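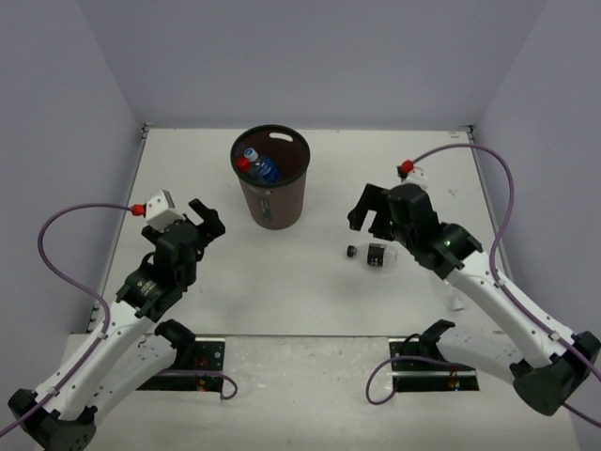

Writing a rulebook for a two-arm bench sounds like something you'd do once and never open again. Mine was like that for years, and then we changed the task and half of it stopped making sense. So over the break in December I sat down and rewrote the whole thing for the bottle-clearing job, where the arms pick up bottles and drop them in a bin. It's one page now. If you've got a setup anything like ours — a white table, an arm at each front corner, a bin toward the back and clear plastic bottles that love to vanish against the surface — you can probably lift most of it as is.

Before you start

You need a printed copy of the rules, a log sheet and a pen. I know, a pen! We tried keeping the log in Tatham (our in-house notes tool) and people kept filling it in after lunch from memory. Paper next to the bench fixed that overnight.

You also need to know where your stop button is without looking. Stand in your normal spot, close your eyes and reach for it. If you miss, move the button.

Step 1: Check the cables with the power off

Move each arm by hand through the biggest reach the task asks for and watch the cable the whole way. You want enough slack at the gripper that the connector never gets tugged, and clips holding the rest close to the arm. The trouble spots are the elbow and the loops down by the base. A loop that looks fine at rest can slide under a moving link, so push it back and clip it before you go on.

Step 2: Agree on who is running the bench

One person runs it, out loud. I say "I have the bench" and the other person says "you have the bench." It feels silly for the first week. Isamu Amano, who got me into this habit when we were both at Brarkico, wouldn't let a run start without it, and I've never found a better way to stop two people from each thinking the other one hit pause.

Step 3: Set out the bottles

Hands go in only when both arms are stopped and the runner has said so. Lay the bottles down on their sides and vary the angle from run to run. Mix labeled and unlabeled ones too. A dark label gives the camera something to grab onto, but a bare clear bottle can fool a person standing right over it, never mind a detector. Keep at least one hard one in every set.

Don't throw out the dented bottles, either. My old rules said to swap any bottle that had lost its shape, and all we got was a system that did great on new bottles and fell apart on real trash.

Step 4: Look through the wrist camera before every grasp

This is the rule I'd keep if I could only keep one. Open the gripper, stop short of the bottle, and check the view. Both fingertips should be visible, the bottle should be between or just past them, and there should be clear table on each side. If you can't see both tips, back off and come in again.

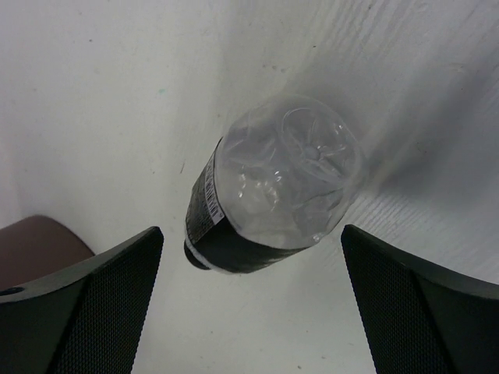
Wrist view with the gripper open: gripper open, bottle just past the fingertips.

Notice which way the bottle is turned, too. We write down "cap near" or "cap far" for each attempt, and that one little note has explained more odd grasps than anything else on the sheet.

Step 5: Know when to quit

Two missed grasps on the same bottle and the attempt is over. Stop, log it, reset. The temptation is to nudge the bottle a little with the other arm and try again, and then your log says "success" for something that was really a rescue. Out of 282 attempts in our last batch, 142 were on unlabeled bottles, and I only trust those numbers because we stuck to this rule.

Step 6: Clear the bench the same way every time

Park the arms first, then say "bench is clear," then reach in. Empty the bin last. Wipe the table if there's grit on it, and leave the old scuffs alone unless they start confusing the camera.

A few things people ask me

Do these rules replace a proper risk assessment? No. Do that first, with whoever handles safety where you work. Mine sits on top of ours and covers the daily stuff.

How long does the check take? I give it 90 seconds on the timer, cables and wrist view together. New folks need longer, and that's fine.

Can one person do it alone? At Trivar, yes, with the arms in slow mode. On the Hayashi bench we always have a second person in the room.

Last updated 4 January 2021. I changed the wording in Step 5 after a long argument over what counts as a miss (closing on air counts, and so does dropping it on the way to the bin).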